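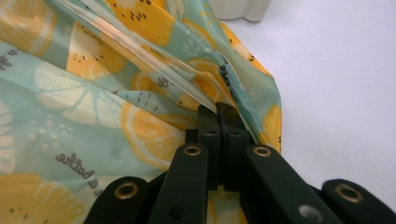
2025-01-07

Snow in the morning, then rain. I was at the workshop before Regula and made the coffee too strong again. She drank it and said nothing, but she added milk two times.

Today was the second day with the gripper kit from Nolar. We have it on trial until the end of the month, and after that we must pay for it or send it back. I promised Severin Eberhard a written opinion, and he wants it in plain words, because he will read it to the people at Carura who give the money. So I write here first what I really think, and tomorrow I will make it polite.

The kit is the hand-held kind. You hold it, you close the fingers with the trigger, and it records what you do, so that later an arm can learn the same movement. Nolar sells it with a case, a charger, a cable that is too short, and 13 pages of instructions. The instructions are good until page nine. After this somebody was in a hurry. The part on calibration says "repeat as before" and before there is nothing to repeat.

For the trial I wanted only cloth. With boxes and cups every gripper looks clever. Our customers at Grasuvura have cloth, so we must know how it behaves with cloth. I used the thin printed one with the lemons and oranges on pale green, and the task was to take hold of the narrow gathered strip and not the fabric beside it. For a human hand this is nothing. For two hard black fingers it is a serious question, as the strip lies across the folds and there is fabric on both sides of it.

What I like: the tips close very straight. When they are together I see only a thin line between them, and I don't feel any play. With the old Fuchs tool the tips always crossed a little, and I had to press with my thumb to correct it. I also like the joints of the linkage, which have brass-colored rings and move softly. Regula thinks they will become dirty from lint. Maybe she is right. I will look at them with the magnifying glass when we have done more.

What I don't like: the weight is too far in front. After one hour my wrist was warm and after two I changed to the left hand, and the trigger is not made for the left hand. Also the fingertips are blocky and they hide exactly the place where I want to look. When I come near the strip, the last piece of the way I must guess. I found that it goes better if I come slowly and stop before closing, but then the recordings become long, and Regula complains when she must check them.

We made some 100 recordings today. I did most of them and Regula did the rest after lunch. She is faster than I am and she also gets angry faster. At one moment she said a word in dialect that I will not write. The fabric had slipped again from the fingers, and what remained between them was a corner so small that it did not deserve to be called a grip. For the report I will call this "partial grasp."

Then the price. The rent is 290 per month, with the software, but without the second pair of fingertips. The soft fingertips are extra and they are surely the ones we need for thin fabric. I wrote to Nolar in the afternoon and asked if we can try the soft ones also. A friendly answer came very quickly, and it did not contain the information. I wrote again with only one question in the mail. This I should have learned already in August, with the other supplier.

My opinion for now is yes, but with the soft tips, and only if they explain the calibration properly. Severin will ask if it is better than Fuchs. For cloth I would say yes, clearly. For the wrist, no.

Regula wants to turn the fabric tomorrow and begin with the back side. I would like first to repeat the same folds. We did not agree and went home.

Evening: soup, bread, the rest of the cheese. Called Mother. I must buy light bulbs for the stairs, and I have forgotten it again.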